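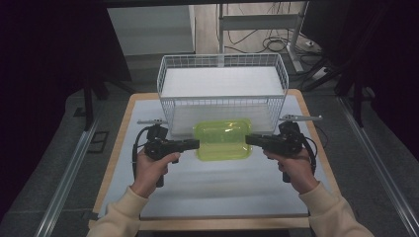
Wubit Woldemariam asked whether the club must buy new rod holders for the pier before the summer, or if the old ones can be repaired again. She had looked at them at the weekend and two are cracked at the base. The meeting agreed that these two shall be taken off now. For the others, a price will be asked from Hulance.

Fishing club of Grullendale, regular meeting
Tuesday, June 15, 2021, in the small room
Present: 13 members

1. Minutes of the last meeting
Approved with one correction. The ice fishing day in January was held on Lake Cârstea, not at the Jurbridge pond.

2. Rod holders
See the note at the top, which was discussed first because Wubit had to leave early.

3. Loan tackle
The loan rods were checked in May. Four reels need new line. It was proposed to use a heavier line for the pike rods, as the present one broke several times near the reeds. Agreed. Members who borrow tackle are asked to write the rod number in the book, also when they take it only for one evening.

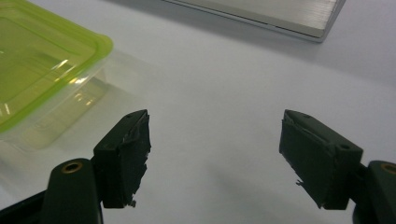 Nusrat Dewan, secretary

4. Stocking of the pond
The bill for the trout has come and is 3,452 dollars, delivery included. It was paid from the main account. One member found this too much in comparison with last year and asked for a second offer next time. The secretary will write to two other hatcheries before the autumn.

5. Permits
Until today 707 day permits were sold at Jurbridge, nearly the same as last year at this date. The shop asks for a new permit block. Wubit will bring it.

6. Youth evening
The date is still open. We need three adults who can help with knots and with unhooking. Barbless hooks only, as before.

7. Other matters
The gate at the north bank does not close well. Please lift it a little when you lock it. The key for the boat shed is still missing, and whoever has it should put it back on the hook.

The meeting was closed at 9:10 p.m.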